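Trindel Under-Sink Water Filter
Owner's Manual
Section 4: Connecting the filter to the cold water line

Read this section all the way through before you shut off the water. The job takes one person about an hour with hand tools. The steps apply to the Trindel single-housing and twin-housing models. If you have the older Wako head with the side inlet, follow the supplement packed with the head and come back here at step 9.

4.1 Before you begin

Check that you have the following:

Filter head and bracket
Housing (two housings on the twin model)
Cartridge, still sealed in its wrapper
Inlet tee with shutoff lever
Blue tubing and white tubing
Two bracket screws
Housing wrench
Bucket and towels (not supplied)
Adjustable wrench and tubing cutter (not supplied)

The filter feeds the cold side of your kitchen faucet. It does not need a separate drinking tap. Most faucets with standard threaded supply hoses can be used. Pull-out sprayers are fine as long as the hose weight can still swing freely once the bracket is up.
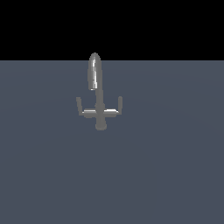 4.2 Shutting off the water

1. Clear out the cabinet and put the bucket under the cold supply valve.

2. Turn the cold supply valve clockwise until it stops. Do not force it. Old valves can snap at the stem. If yours will not turn by hand, shut off the water at the main instead.

3. Open the cold side of the faucet and let it run until it stops. Leave it open.

CAUTION: If the faucet is still dripping steadily after two minutes, the valve is not closing fully. Shut off the main before you go on.

4.3 Mounting the bracket

4. Pick a spot on the side or back wall of the cabinet. You need a clear hand's width below the housing so that it can be lowered when you change the cartridge.

5. Hold the bracket level and mark the screw holes. Drill pilot holes no deeper than the cabinet wall. Check the other side first, especially next to a dishwasher.

6. Drive in both screws, then hang the filter head on the bracket. The arrow on the head shows the direction of flow. It can point left or right, depending on which side your supply valve is on.

Note - thin cabinet walls may not hold the screws once the housing is full of water. Screw a piece of wood to the wall first and mount the bracket on that.

4.4 Fitting the inlet tee

7. Unscrew the faucet's cold supply hose from the valve. Some water will run out of the hose into the bucket.

8. Check that the rubber washer is seated inside the tee, then thread the tee onto the valve by hand. Tighten a quarter turn with the wrench. Plumber's tape is not needed on connections that have a washer.

9. Cut the blue tubing to length. The cut must be square and clean. Push it into the tee until you feel it pass the seal and stop, then tug on it. It should not move.

10. Push the other end into the port marked IN on the filter head.

11. Run the white tubing from the port marked OUT to the adapter, and screw the faucet hose onto the adapter. Keep both tubes in wide curves. A kinked tube cuts the flow and will split in time.

To take a tube out again, press the collar in with two fingers and pull. Relieve the pressure first by opening the faucet. 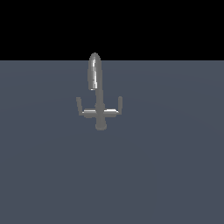 4-3

4.5 Installing the cartridge and turning on

12. Wash your hands. Unwrap the cartridge and place it in the housing with the printed end up.

13. Look at the O-ring at the top of the housing. It must lie flat in its groove with no grit on it. Wipe on a thin film of the silicone grease supplied. Do not use petroleum jelly, which swells the rubber.

14. Screw the housing onto the head by hand until it is snug. The wrench is for removal only.

15. With the faucet still open, turn the supply valve on slowly. Air will spit from the spout for a short time. When the stream is steady, close the faucet and dry every joint with a towel.

16. Wait ten minutes and feel each joint with a dry paper towel. If you find a drip at a push-in joint, shut off the water, remove the tube, trim the end and push it back in.

17. Open the faucet and flush the new cartridge for five minutes. Gray or black water at the start is loose carbon dust and is harmless. Do not drink it.

CAUTION: Cold water only. Do not connect the filter to the hot line.

4.6 Cartridge life

Replace the cartridge after 3,000 gallons or when the flow drops noticeably, whichever comes first. Homes with well water may need to change it much sooner. A household that filters 200 gallons a month will get roughly 15 months from one cartridge.

Write the month of installation on the label on the front of the housing.

Replacement cartridges are sold by Gotness and by the Cultstead parts counter. Have the model code from the underside of the head ready when you order.

Go to Section 5 for cartridge changes and winter storage.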